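Kiven's wrist, joint offsets, and one very patient toaster

Last updated: October 9, 2022
4 min read 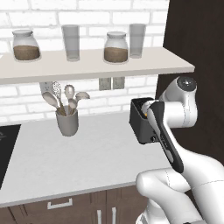

Kiven in the simulated kitchen, holding the little black appliance over the counter.

I finally got the wrist sorted out! If you read my September post you'll remember that Kiven (our white arm) had picked up a lean. Send it to a pose over the counter and the gripper would arrive a touch rotated, so anything boxy went down on one corner first. In the simulator everything landed flat, and on the real arm it didn't, and I spent far too many evenings blaming the gripper.

The gripper was fine. I had it off twice, cleaned the mounting face, put it back with fresh thread locker, and got exactly the same error both times. Gitau Owino suggested I stop taking things apart and compare joint readings against the model first. He was right and I owe him lunch.

So, the setup. The kitchen is a rendered copy I keep for trying motions before I run them on the bench. I like having real clutter to plan around, so it has the shelf with its jars and glasses, the utensils, the outlets on the brick, all of it. The boxy appliance is my favorite test object (I call it the toaster) because any tilt shows up right away along its top edge. You can see it tilted a little up there, mid-carry. A tilt in the air doesn't bother me. What I care about is the angle at the moment of release.

What I did, more or less in order:

Backed up the old calibration file. Please do this. I have lost one before and it was a miserable weekend.

Warmed the arm up by running a slow loop for 50 cycles with nothing in the gripper. The joints read a little differently cold, and I wanted all my numbers from the same state.

Moved each joint to its reference mark and wrote down the reading. Joints one through four were good. Five was good. Six, the last one before the gripper, was off, and off by the same amount every single time I came back to it - what a lovely thing to see after weeks of guessing.

Then I collected poses. Beatrice Obura lent me her script, which she named Grukness for reasons she won't share, and it steps the arm through 168 poses and fits the offsets from the whole set. I ran it 3 times. The fits agreed with each other so closely that I laughed out loud in an empty room.

After that it was just a matter of entering the new offset for joint six, restarting the controller, and running the place-down test again. Flat! I slid a feeler gauge under all four corners and couldn't get it in anywhere.

My best guess is that the offset got knocked out when I swapped the wrist cover in the summer. I remember leaning on it. There's a paint pen mark across the seam now, so if it ever shifts again I'll spot it from across the bench.

One loose end: the cable tie at the elbow sits too close to the seam and rubs on long reaches. Josiane Arnaud mentioned a soft sleeve she uses on hers and I've ordered a length to try. I also want to put the new offset into the simulated arm's notes so the two stop drifting apart on paper.

Next up is the ladle. It's curved and top heavy and I have no idea how to grip it yet. Can't wait.

Questions or corrections: use the contact page
© 2022 Godfrey Lukumay
Back to top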